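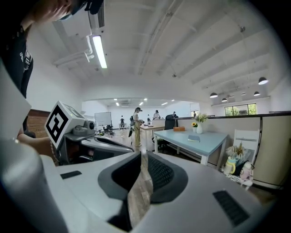 Is the Druritz flooring open day worth the trip to Onorham?

Only if you're about to buy a floor and can stand being sold to for a whole morning.

I went in March. Entry is free, but parking was £9, which the leaflet left out. The tour of the Fuvex finishing hall took in the sanding line and skipped the drying rooms, the part I'd wanted to see. We were told each batch rests for 296 hours. I asked who checks and got a brochure.

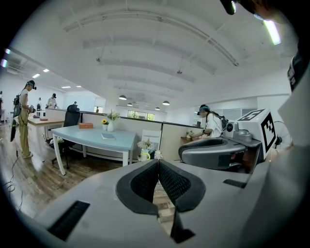 Prices were harder to pin down than they should be. The Badawi range was "from 500" on the banner and 832 on the sheet I was handed, fitting extra. I'm not convinced a dearer finish does much for a wooden floor once it's in daily use. Even a narrow strip, like the one between the two mesh-lined fingers, reads plainly as wood, and most visitors to my house won't look harder than that. Tea was fine. Samples have to be posted back.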